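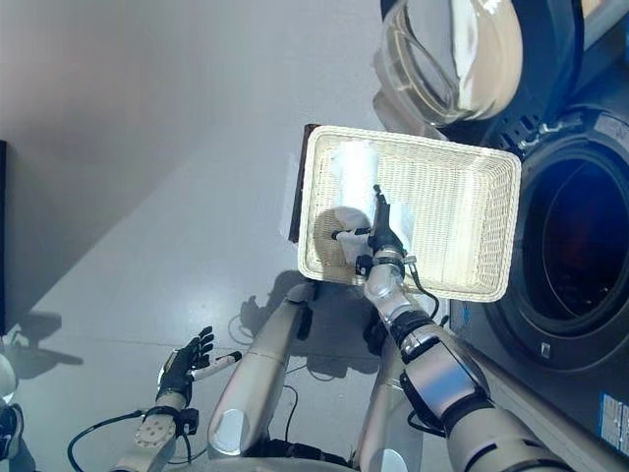
The white wicker basket, one crumpled cloth in the bottom, and the washer with its door open.

Home | Galleries | House | Garden | About | Contact

7 April 2018
by Hadi Boutros

So this is the laundry page, which a couple of you have been asking for since I put up the hallway gallery! It's a short one. We've been in the Lomgate house since September and the laundry was the very last room I got to -- I kept shutting the door on it and going off to paint something else. Everybody always wants to know about the basket, so the basket got to go first.

I looked at 7 baskets before settling on a white one (yes, I know, seven, my sister has already had her say). I wanted a tight weave all the way around because the last one we owned was open slats and it ate socks. The rounded corners are kind on your shins too, if you carry things around in the dark like I do.

The washer is the dark gray and black front loader, with the round glass door. I leave the door standing open between loads so the rubber gasket can air out. My mother did that in the old Baudry Street apartment and I've never kicked the habit.

Whites get their own load now, even when it's a tiny one. I lost three good dish towels to a red sweatshirt over the winter and I'm still a little sore about it.

The brown wood stays, by the way! I had paint picked out and everything, then I got used to how dark it looks next to white wicker.

Pantry shelves are up next, once I've found somewhere to put 61 jars.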